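Grikelari Is Coming Back to Wenthorpe for a Second Summer

February 9, 2021 - I've been sitting on this news for weeks and I can finally share it! Grikelari, our little outdoor Greek food and music weekend, returns to Wenthorpe this July, and this time we're running for three days instead of two.

I'm Kipchumba Kaijage, and I book the bands and answer the emails (all of them, so be patient with me). We'll have 18 food stalls along the river path, plus late sets from Echevarría and a Sunday-best brass group called Clidier that I've been chasing forever.

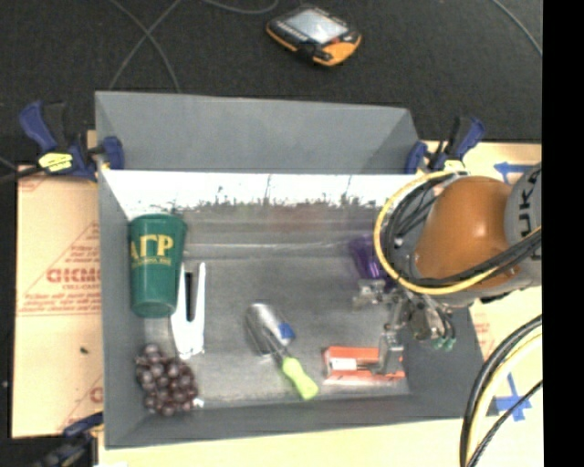 Green cup with gold lettering.

Stall applications are open now, and I'd love to hear from home cooks as well as the regular vendors - last summer's best spinach pie came from a first-timer. Early tickets go on sale next month, and there are only 94 of them, so get on the mailing list if you want one!

Press contact: Kipchumba Kaijage, Grikelari, Wenthorpe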